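Accept cookies to continue reading. Manage preferences

Kitent Revises Packing Step for Foam-Netted Fruit

14th May

12 shares | 2 comments

Kitent has changed the way foam nets are handled at its Killey packing room. Under the revised step, the sleeve comes off each fruit at the bench and goes into a separate bin, and the bare fruit goes into a basket. Nets were previously left on until the fruit reached the shelf.

The bench has a marble-patterned top and terrazzo-patterned walls on three sides. Perforated plastic baskets are used for the fruit. The open sides let air through and make it possible to check the contents without tipping them out.

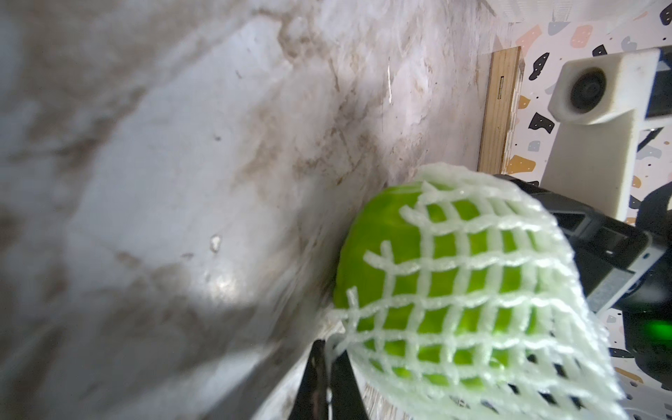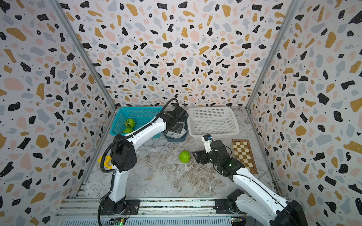
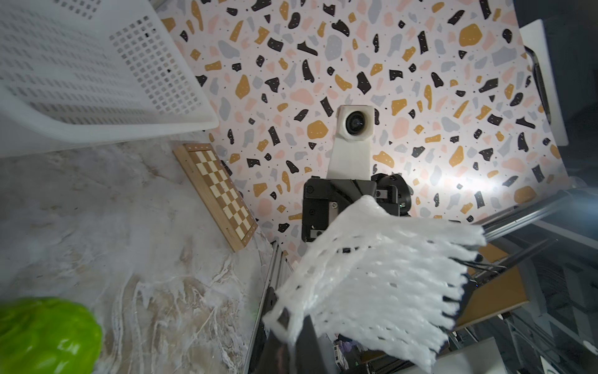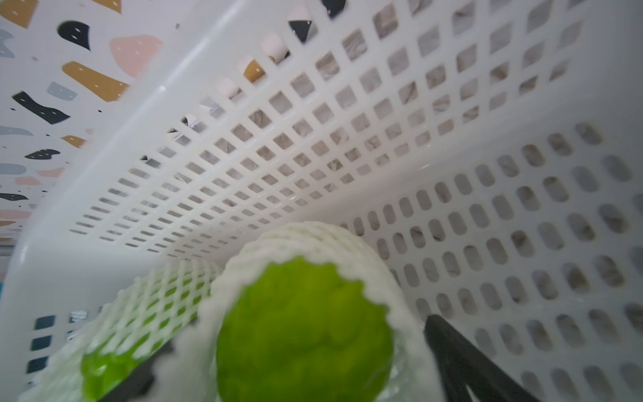
Nets and baskets at the marble-patterned bench.

Handling of used nets

Foam sleeves are light and take up far more space than their weight suggests. A carton of 1,000 flat nets, as delivered by the supplier Desmet, fills 2 cartons of the same size once the nets have been stretched over fruit and removed. Kitent now sorts them at the bench. Sleeves with torn strands are thrown out. Sound ones are flattened, stacked in bundles of 20 and returned to stock.

Lukian Tkachenko, who wrote the new procedure, said the net should be pulled from the folded end. "If you take it by the loose strands, they tear and the sleeve can't be used again," he said. "Hold the fold, keep the fruit on the bench and draw the net off in one pull."

Soft-skinned fruit is exempt and keeps its net until sale. Firm green fruit is not.

The first count under the new step recorded 800 nets fit for reuse. Baskets are wiped down at the end of each shift and stored upright. The Endov site will move to the same procedure in September, using its present benches and bins.

2 comments

Get our weekly packing and storage newsletter. Enter your email to sign up.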